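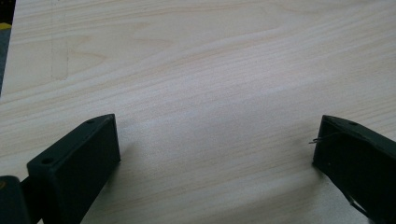
Taşdemir 在群里问我,看一下午机械夹爪在木板上方晃来晃去,真的不会睡着吗?

完全不会!我回了他一大串语音,说到嗓子发干,回家还是觉得没讲完,所以趁现在记得清楚,都写进日记里。

十月的开放日,我惦记了快一个月。Trollcombe 那边平时不让外人进,一年只开这么一回,先到先得,门口发号。我一点二十到的,手里的号码是166,前面的人已经排到了自行车棚。原以为要等到天黑,结果队伍走得挺快,他们把人分批往里放,每批听一段讲解,再自己去各个台子前面看。等的时候我把带的橘子全吃了,手上一股橘子味,进门以后一直不好意思碰东西。

一楼是老项目,搬箱子、分拣、贴标签,机器跑得很顺,大家举着手机拍。我看了一会儿就上楼了,因为宣传页上写着二楼可以看"手持夹爪"的演示,我就是冲着这个来的。

以前我一直以为,教机器人干活得有一整条机械臂,旁边坐个人拿手柄遥控。他们的做法简单得多:把夹爪拆下来,装个把手,再装个摄像头,人握着它去做事。夹爪看到什么,就录下什么,手怎么走也一起记下来,以后拿这些去训练真正的机械臂。讲解的姑娘说话很快,我记了半页纸,回来发现有一行完全认不出自己写的是什么字。大概是"视角要一致",也可能是"视角要移植",意思差得有点远。

可以上手试!每人5分钟,排队的人里小孩比大人多,我前面那个小男孩试完不肯走,又绕到队尾重新排。轮到我的时候我紧张得要命,握住以后第一感觉是比想象的沉,重心全在前头,手腕得一直绷着。扳机捏下去,两根指头往中间合,松开又张开,捏了几下我就上瘾了。讲解的姑娘让我别急着夹,先学会"空着走":张开指头,慢慢接近桌面,停住,再退回来。她说新手的毛病都在这里,手一快,画面就糊,录了也白录。

我练这个动作练得最久。平时伸手拿杯子哪会想这些呢,手自己就过去了,可是换成两根方头方脑的指头,远近全要重新估。我第一次离木板还远就停了,自己还觉得快碰上了。第二次又太低,"咚"的一声,吓得我赶紧往回缩,旁边的小孩笑得特别大声。第三次总算像样,她在屏幕那边说了句"这个能用",我高兴得像考试过了关。

另外我发现自己有个怪毛病,一专心就屏住呼吸。走完一趟才喘气,走完一趟才喘气,几趟下来脸都红了。

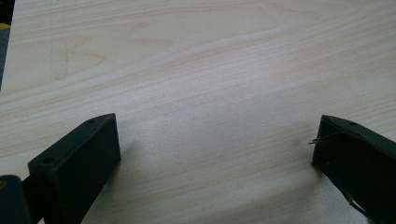
木板上方,夹爪张开着。

后来正式让我夹了积木,从左边夹到右边,成了两次,飞出去一次。飞出去那次我连声说对不起,她说没关系,失败的也留着。这句话我在路上想了好久。我做饭失败的时候可从来没想过要留着。

三点多有个小讲座,在走廊尽头的教室,椅子不够,我靠着暖气片站着听完的。讲的是怎么样才算一次好的示范。按他们的经验,一个简单动作,大约要录100遍才看得出一点模样,而且不能每遍都一样,起点要换,快慢要换,最好连人也换。讲座里放了 Gallthorpe 那个组的片子,他们做的是叠毛巾,机械臂叠到一半停下来,好像在发愁,过了几秒又接着叠。全教室都在替它使劲,叠好的时候有人鼓掌,我也鼓了,鼓得手疼。

提问的时候我举了手(我居然举了手!)。我问左撇子录的东西能不能和右撇子的混在一起用。主讲人愣了一下,说好问题,说他们内部为这个争过,目前是混着用,还没看出有多大影响,但也没有专门比过。我自己就是左撇子,听完觉得怪光荣的,好像给机器人的世界添了一点左手的习惯。

出来在楼梯口领了贴纸和一本小册子。册子印得有点潦草,第5页和后一页装反了,不过附录里有夹爪把手的图纸,尺寸都标着,说是可以自己打印。我已经在盘算了,Ruker 那台打印机闲在储物间里快半年,喷嘴大概得换,料也受了潮,要先烘。指头部分不难,就是两个方块打几个孔,难的是扳机那套连杆,图纸上那一小块我看了三遍还没看懂哪根带着哪根动。周末先把指头打出来再说,颜色就用剩下的灰料。

回来坐的是慢车,一路都在拿食指和拇指练"空着走",对着前排的椅背,接近,停住,退回。对面的阿姨看了我好几眼。

Taşdemir 听完语音,只回了一句:明年帮我也领个号。好嘛!

还有几件事,免得忘了:烘料的盒子在阳台,册子先别借出去,橘子要买。手腕现在还酸着,写到这里字已经歪了,睡觉。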